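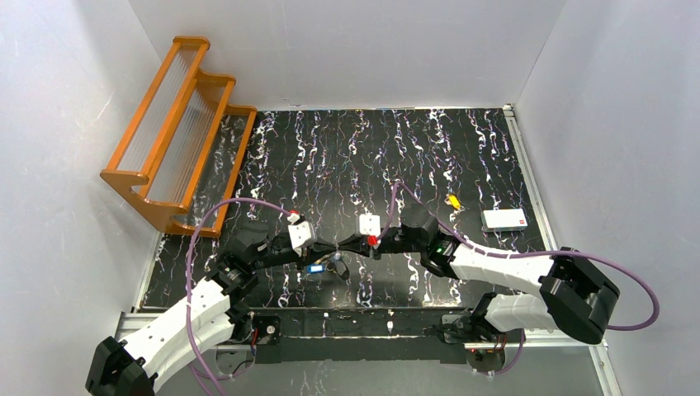

Ravthorpe will stop taking stone and tile scraps at its curbside pickup starting in April, the town's public works office announced on 25 Sep 2020. Residents who are redoing a kitchen or bathroom will need to bring the material to the Ramunlow Road transfer station, where a separate bay is being set up for it. The rule covers countertops, floor tile, hearth slabs, window sills and tabletops, whether the material is natural stone or made to look like it. A black top with white and grey veins running through it in jagged streaks may be marble, or it may be a printed or molded copy, and the office said crews at the curb have no good way to tell one from the other. Both kinds will go to the new bay, and station staff will sort them there.

The change follows a year in which the town's trucks were repeatedly taken off the road for repairs. Delia Echeverría, who runs public works, told the town council that heavy slabs had bent the packing blades on two of the trucks and that one truck was out of service for 27 days while parts were on order. During that time the east side routes were picked up late and some streets were skipped.

"People put a countertop out in pieces and think they've done us a favor," Echeverría said. "The pieces still weigh the same when you add them up, and they have sharp ends now."

Under the present rules, residents may leave building material at the curb if it fits in a standard container and the lid closes. There is no weight limit in the rule. Echeverría said the rule was written with drywall and lumber in mind and was never updated.

The transfer station will accept up to 100 pounds of stone or tile per visit at no charge from anyone who can show a Ravthorpe address. Heavier loads will be charged by weight, at a rate the council has yet to set. Contractors will pay for everything they bring in and will have to use the scale at the north gate. Material should be free of plywood backing, sinks and faucets. Adhesive and grout left on the back are fine.

The council approved the plan after a public hearing that drew 146 written comments. Most of those were about cost, according to the summary read into the record. A number of older residents asked how they were supposed to get a vanity top to Ramunlow Road without a truck or someone to lift it. The office said it will offer a pickup by appointment for people over 65 and for people with disabilities, with requests taken by phone. The first appointments will be for the last week of April.

Bongani Makhubela, who owns a small remodeling company on Ko Street, spoke against the contractor charge at the hearing. He said his crews already haul their own debris and that the fee would be passed along to customers.

"I don't have a problem with the separate bay," he said in an interview afterward. "I have a problem with paying at the gate for something that the town is then going to sell."

Whether the town will sell it is not settled. The plan calls for natural stone to be crushed and used as base under footpaths, beginning with the path along the reservoir. Ceramic tile can be crushed for the same purpose. Any amount beyond what the town can use would be offered to Trollus, a landscape supplier with a yard in the county, under an agreement that has been drafted but not signed. Laminate and resin tops cannot be crushed for path base and will go to the landfill as they do now.

Jui-lin Wei, the council member who wrote the plan, said the town expects to save more on truck repairs than it could ever make from crushed stone. She said the sale was included so that the piles would not grow past what the bay can hold.

Whole slabs in good condition will be set aside. The station has kept a shelf for reusable doors and windows for several years, and Kwan-ho Tsai, the station manager, said he will clear room next to it for stone. Anything placed there may be taken free by residents. Tsai asked that people not leave slabs leaning against the fence outside of open hours, which he said has happened before.

Apolline Texier, a potter who picks up broken tile from the station for use in garden walls, asked at the hearing if scavenging from the bay would be allowed. It will not be, because of the loader working there. Tsai said he would put out a bin of small tile pieces by the shelf instead and see how it goes.

A printed notice with the new rules will be mailed with the winter water bill. Stone and tile left at the curb after the change takes effect will be tagged and left in place. A second tag at the same address will bring a fine, and the council is expected to vote on the amount at its next meeting. Regular trash and recycling days are not affected.

Questions can be directed to the public works office at Town Hall. The transfer station's hours will stay the same through the winter, and the north gate will be closed for part of that time while the scale is moved.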